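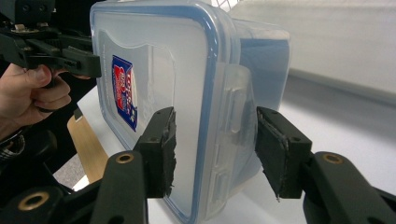
Figure 7.1. A lidded storage container between two worn gripper pads, with a second hand-held gripper at its upper left.

Chapter 7
House Rules for Grippers: Standards, Checklists, and the Foam Pad Problem

Before you read
Find the written rules for the shop, lab, or plant where you work or study. Note how long it took you to find them. If you had to move a microwave, note that too.

7.1 Where the rules live

Most people meet their first robot standard as a laminated sheet on a door. The sheet has a title in capital letters, a logo, a paragraph about safety glasses, and a line at the bottom reading "See full procedure." The full procedure is a file on a shared drive. The shared drive has been renamed.

There is a large and respectable body of published standards for industrial robots, and Chapter 6 dealt with it. Those documents cover the big questions: how hard a machine may press on a person, how a stop button must behave, who has to sign what before the power goes on. They were written slowly, by people who argued over commas, and you should follow them.

This chapter is about the layer underneath. A published standard will tell you to assess the hazards of your end effector. It will not tell you when to throw away a foam pad. Somebody at your site has to decide that, write it down in words a tired person can follow, and then get other tired people to do it. We call this layer the house rules. They are short, local, and often wrong in the first draft, and most of the daily trouble in a handling lab can be traced to them or to the hole where they ought to be.

7.2 A pad is a part

Look at the pads in Figure 7.1. The one on the left finger has ragged, torn edges, and its surface is slightly shredded where it meets the lid. The one on the right is frayed along its lower edge, with a thin strand hanging down. Now answer quickly: are these pads fit for use?

If you said yes, you are in good company. The container is held. If you said no, you are also in good company, and you have probably worked in quality control. The useful reply is a third one, and students dislike it: what does your rule say?

A pad is a part, with a working life, a correct size, and a correct material. It is also soft, black, and glued on, and so people tend to treat it as a sort of weather. Arms get part numbers. Screws get part numbers. The pad, the only piece of the whole machine meant to touch the product, gets a roll of something from a drawer.

The lab at Kavirard learned this over one July. It ran a handling trial on kitchen containers at two benches, with 411 grasps logged in all. When the team sorted the log by pad, they found that 218 of those grasps had been made with a pad that did not match the material named in the plan. The replacement had come from the same drawer and was the same color. Every form had been filled in correctly, down to the box marked "Pads OK?", which had been ticked each time by a person who looked at the pads and saw that there were some.

"Pads OK?" is a fine question to ask a pad. It is a poor one to ask a technician. It has no size in it, no limit, and no picture to compare against. Kavirard's revised line reads:

Replace the pad if any tear reaches the contact area, if any strand is longer than the pad is thick, or if you cannot name the material.

The last clause caused the most complaints and did the most good.

7.3 Shall, should, and "try to"

Standards writers use a handful of small verbs with great care. House rules tend to use them the way people use salt. For this book, and we suggest for your own site, the meanings are as follows.

Shall: You do it. If you can't, you stop and tell someone.
Should: You do it unless you have a reason, and the reason goes in the log.
May: You are allowed. No one will think less of you either way.
Try to: Not a rule. Delete it.

The handbook at Baseck, a contract handling firm, once contained 16 rules for hand-held grippers, and nine of them began with "Try to." Operators were to try to keep their sleeves clear, try to check the fasteners, and try to report damage. They did try. A review struck out all nine, turned five into "shall" and two into "should," and let the remaining two go quietly. One of those had asked staff to try to be mindful of the table.

A "shall" is expensive. Each one costs a check, and a check costs minutes every shift for as long as the rule lives. Write one only when you are willing to stop work over it. A site that has forty of them and stops work over three has three rules and thirty-seven decorations.

7.4 Hands near the work

Hand-held grippers sit in an awkward spot. With no motor swinging an arm around, people relax, and the rule sheet relaxes along with them. Yet the operator's fingers are wrapped around a handle a short distance from the jaws, and the wrist is wherever the wrist has to be. In Figure 7.1 you can see how near a hand on the handle comes to the workpiece, and what else is close by: a dark cuff with a band along it, cables, housings, a leaning board with a small metal bracket at its top.

Good house rules for this kind of work deal with four plain matters.

Sleeves and bands. Say what may be worn on the wrist and hand, and say it by name. "Loose items" invites debate, and every person alive believes their own watch to be snug.

Clear space. Give a distance, and mark it on the table if you can. Dreltden, which runs a packing line for housewares, put tape at 20 centimeters from the working area and wrote "Nothing lives here." Within a month the tape was being obeyed by everything except coffee.

Two tools, one object. When two grippers can reach the same item, one of them leads. The leader closes first and opens last. Decide who leads before the object is on the table - the middle of a grasp is a bad place for a meeting.

Fasteners. Threaded inserts and screws are checked with a tool, on a schedule. A glance tells you that a screw is present. It tells you nothing about how tight it is.

7.5 The object has rules too

Writers of procedures love the machine and forget the thing being picked up. A translucent box with a hinged locking clip and a gasket is a good cure for this. It has a flat face that suits a pad and a clip that doesn't. It can be gripped across the lid, across the body, or, on a bad day, across both, in which case you are testing the latch whether you meant to or not.

Your rule should therefore name the allowed contact areas for each class of object, and it should say what counts as a successful hold. The team at Hứa writes this as one sentence per object, to be read aloud before the first grasp. For clip-lid containers the sentence is: "Flat faces only, clips closed, stop if the lid shifts." Reading aloud to a plastic box feels silly for a couple of days. After that it feels like procedure, a feeling the reader will get used to.

Labels need a line as well. A sticker under a pad changes the friction and may come off on the foam, where it will improve nothing. Decide whether labels stay on or are removed, and apply the same choice to every item in the run.

Key terms
house rule, contact area, lead gripper, pad limit, nominal pad, stop condition

Try it at your bench
1. Write a pad replacement rule in one sentence. Hand it to someone who has never used your gripper, along with three pads in different states of wear. Compare their verdicts with yours before you explain anything.
2. Take any page of your site's handbook and underline each "try to." Rewrite each as shall, should, or may, or strike it out. Keep the old page. You will be asked for it.
3. Using Figure 7.1, draft a contact area rule for clip-lid containers. Mark which of your clauses could be checked from a single photograph and which need a person at the bench.

Section 7.6 takes up the log itself, beginning with the column marked "Other."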